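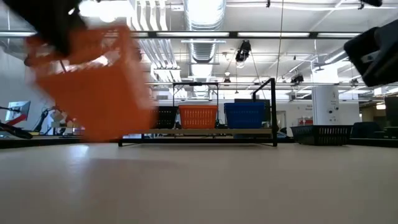 6. Basket swings or slips during transfer

Applies to the Osten two-arm cell when moving empty plastic baskets between the table and the rack. A basket held by one edge of its rim can swing far enough to strike the rack posts or the other arm.

If a basket swings, tilts or slips:

1. Press Stop on the pendant. Use the emergency stop if anyone is within reach of the arms.
2. Wait for all motion to end. The gripper stays closed after a stop – the basket can still fall.
3. Hold the basket from below, then select Release.
4. Check the finger pads. Replace both if either one is torn or shiny.
5. Lower the transfer speed to 22 percent in the Motion menu.
6. Run 3 test transfers with the rack shelf cleared.

CAUTION: Do not reach for a swinging basket while the arm is powered.

Note: Fault code 22 (grip lost) appears only if the fingers close completely. A basket that rotates in the grip gives no code.

If the swing continues at low speed, re-teach the pick point at the middle of the rim and repeat step 6. Keep the second arm parked until the test transfers are done.

Record the fault in the cell log with the basket color and the program name. Baskets with a cracked rim must be taken out of use.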